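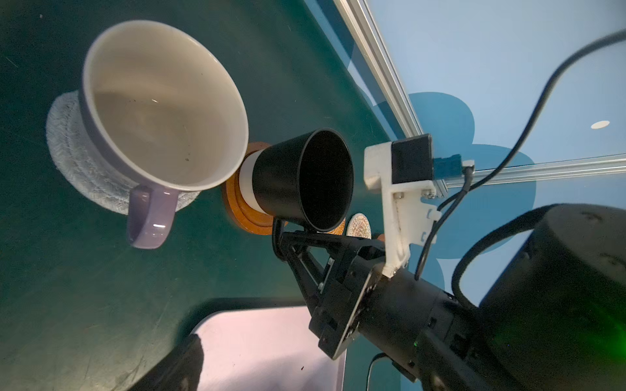
Home Cells Checklists Spare parts Contact

Monthly check, cup cell, February
Site: Rellden, bench two

I do this one with the arm parked first and powered second, so the list is in that order. Tick as you go and scribble next to it. My own comments from this month are left in, because the next person will want to know what I grumbled about!

PART A. POWER OFF

[x] E-stop pressed, main switch off, tag on the switch.
Fine. The tag string is getting short again.

[x] Gripper plates: look for bent edges, wiggle each one by hand.
All straight. These are the black plates with the cutouts, and crumbs of all sorts get into those cutouts, so give them a go with the soft brush while you're there.

[x] Gripper screws snug.
Went over the lot with the small hex key. One on the underside took maybe an eighth of a turn. I put a dab of paint marker on it so we can see if it creeps (if the mark doesn't line up next month, pull the screw and use threadlocker).

[x] White printed bracket: cracks around the slots and under the screw heads.
No cracks. Please don't crank these screws down like the ones on the plates, it's only plastic. We split one that way and I had to print a new one and redo the sensor offset, and that ate a whole afternoon.

[x] Sensor module seated, blue connector pushed fully home.
It clicked when I pressed it, so either it was a bit out or I'm imagining things. Worth checking weekly for a while.

[ ] Thin cable along the bracket: tied down, no rubbing.
Not happy with this. It's okay at the top but I'd like one more tie nearer the arm. Left open, ties are on order from Aoki.

[x] Thick cable: enough slack for full wrist travel, no kinks.
Turned the wrist by hand both ways and it never went tight. Keep the big loop big! Someone always wants to tidy it up, and then it snags on the housing.

[x] Frame rails: corner joint tight, nothing leaning on them.
Good and solid.

[x] Table top wiped, scratches looked over.
Scratches are only on the surface. You can feel them with a fingernail but nothing catches.

[x] Coasters flat and clean: woven, wood, cork.
The woven one frays if you scrub it, so shake it out and leave it at that. The cork one gets a damp cloth.

PART B. POWER ON, SLOW SPEED

[x] E-stop tested from the operator side.
Arm stopped right away, reset was normal.

[x] Indicator light on the arm shows green after startup.
Yes. It takes a few seconds, so don't panic.

[x] Homing run 2 times, same stop point both times.
Spot on.

[x] Grip test with the black cup, 10 lifts, no slip.
No slips. The lavender cup stays on its coaster for this test, we only lift that one after the black one has passed.

[x] Wrist temperature by touch after the lifts.
Barely warm.

[ ] Cycle counter read and written in the log.
It's at around 3000 since the last pad change. The Rornen sheet says to look at the pads at that point, so I'm leaving this unticked until somebody has had them off.

STILL TO DO

Extra tie on the thin cable.
Pads off and looked at.
Reprint this sheet, the Mutness copy in the binder still has the old grip test with 8 lifts.

Cell okay to run at normal speed in the meantime. If the connector works loose again, stop and come find me before you push it back in, I'd like to see it for myself.

We use cookies to remember your settings. Accept Manage choices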